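**Ticket:** dudas de presupuesto y alcance antes de firmar la celda de Alarcón
**Abierto:** miércoles, 15 de mayo de 2024
**Para:** soporte técnico y preventa de Stakulach
**Estado:** abierto, esperando respuesta sobre la pinza

¡Hola! Abro ticket en lugar de seguir con la cadena de correos porque ya vamos por el mensaje 78 y me pierdo hasta yo. Lo voy actualizando aquí mismo según pruebe cosas, así queda todo junto.

Os pongo en situación por si le toca a otra persona: en la planta de Alarcón queremos montar una celda que coja piezas cilíndricas huecas de un plato redondo y las vaya dejando en una bandeja. Antes de comprar nada la estamos probando en Jarneveo, con los modelos de brazo y de pinza que venían con vuestra oferta. Dirección nos deja pedir en junio y ni un día antes, o sea que tenemos margen, pero tampoco para regalar.

**Primera duda: los dedos de la pinza**

La oferta lleva la pinza de dos dedos en su versión básica, y los dedos largos aparecen como opcional por 500 euros. A mí me parecía un extra de los de «ya que estamos», así que lo taché. Luego me puse a mirar la cosa de cerca y me entraron las dudas. Con las piezas sueltas no me preocupa nada, pero nosotros las vamos a tener pegadas unas a otras, y ahí lo de meter un dedo por fuera de la pared es otra historia. Y encima el cuerpo de la pinza es bastante ancho comparado con una pieza.

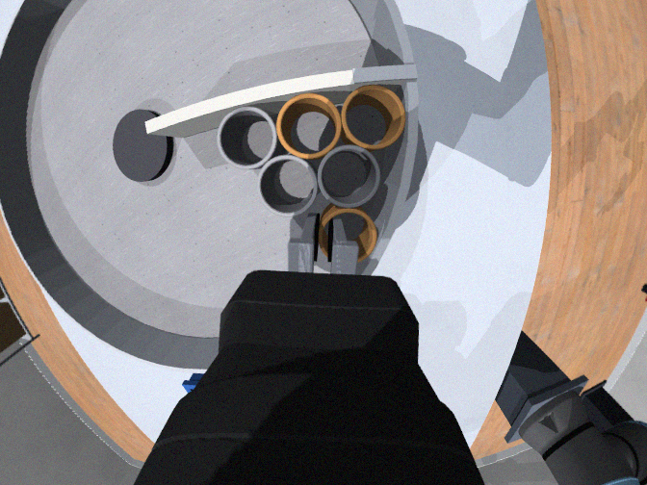
Entonces, lo que necesito saber antes de decir que sí o que no a los 500 euros:

- ¿Los dedos largos cambian también el grosor de la punta o solo la longitud? Si son igual de gruesos creo que no nos arreglan nada.
- ¿Se pueden comprar más adelante por separado al mismo precio? Si la respuesta es sí, arrancamos con los básicos y ya veremos.
- ¿Hay alguna medida mínima de diámetro interior que recomendéis para agarrar por la pared? Tenemos dos tipos de pieza que solo se distinguen por el color, naranja y gris, pero en otoño quieren meter una más pequeña y no quiero volver a pedir dinero por eso.

También está el tema de la barra blanca curva que pasa por encima del plato. En el diseño de Tidano, que son quienes nos hacen la parte mecánica, va fija. Yo les he preguntado si puede ser desmontable y me piden rehacer el plano, con su coste correspondiente, claro. Si vosotros me decís que con la pinza de la oferta podéis trabajar cerca de la barra sin riesgo, no toco el plano. Si no, prefiero pagarlo ahora, que luego con la celda atornillada sale por un ojo de la cara.

**Actualización, misma tarde**

He estado trasteando con los parámetros de cierre de la pinza en Jarneveo. Cargué el perfil que me mandasteis y me daba error de versión – resulta que tenía instalada la de hace dos revisiones, culpa mía, olvidad lo que puse en el correo. Actualizado y ya carga bien. Lo único que sigue saliendo es un aviso amarillo de «carga útil no definida». Supongo que es porque no he metido el peso de la pieza, pero si alguien me lo confirma me quedo más tranquila.

**Segunda duda: ¿uno o dos brazos?**

Esto es lo gordo del presupuesto. La distribución que tengo cargada lleva dos brazos en la misma mesa, cada uno en su lado, porque así estaba en la primera oferta y porque en la reunión quedaba muy bien. El plato y la bandeja, eso sí, me quedan bastante cerca el uno del otro y me da que un solo brazo llega a todo sin despeinarse.

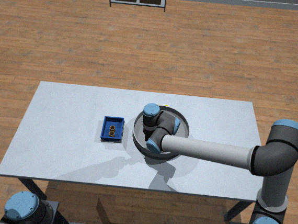 Mi idea es comprar ahora un brazo con su pinza y su controlador, y dejar la mesa preparada (taladros, paso de cables, toma) para el segundo. En la oferta revisada me salen 11 líneas, y de esas hay 3 que no sé si dependen del segundo brazo o van igual:

1. El armario eléctrico «ampliado». ¿Con un brazo nos vale el normal? ¿Y se puede ampliar después o hay que cambiarlo entero?
2. La licencia de coordinación. Entiendo que con un brazo no hay nada que coordinar, pero como va metida en el paquete de puesta en marcha no sé si se puede quitar.
3. El refuerzo de la mesa. Aquí prefiero pagarlo de entrada, aunque me gustaría ver el precio suelto.

Si me podéis mandar la oferta en dos columnas, una con un brazo y otra con dos, me hacéis un favor enorme. Tal y como está ahora, con los descuentos aplicados al total, no hay manera de sacar la diferencia, ¡y mira que lo he intentado con la hoja de cálculo!

**Pendiente por mi parte**

- Pasaros el peso de las piezas. Lo pido en almacén.
- Mandar a Tidano la altura final de la mesa cuando me digáis si el refuerzo la cambia.
- Preguntar en compras si aceptan pago en dos plazos. La otra vez dijeron que no, pero era otro tipo de pedido.

**Pendiente por la vuestra**

- Respuesta sobre los dedos largos.
- Oferta en dos columnas.
- Confirmar el aviso de la carga útil.

No cerréis el ticket en automático si tardo en contestar, por favor, que con el anterior me pasó y tuve que volver a adjuntarlo todo. ¡Gracias!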